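SKOLTATSTEAD, 2022-02-17 — Pirby is delighted to announce Ferden, a friendly new way to show a robot a household job by remote control. You steer the arm yourself in a simulated room, as slowly as you please, and every move you make is saved as a lesson. The first release brings together 900 demonstrations.
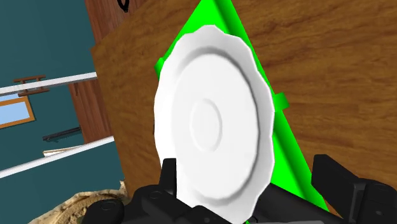 Ferden in simulation: a white plate held in the gripper.

We've had such a good time building this — and we do hope you'll enjoy it too! Trial places open in May.

Comments (2)

patwary: Does it work with a plain gamepad?

gripfan10: Signed up, my kids want a turn at the plates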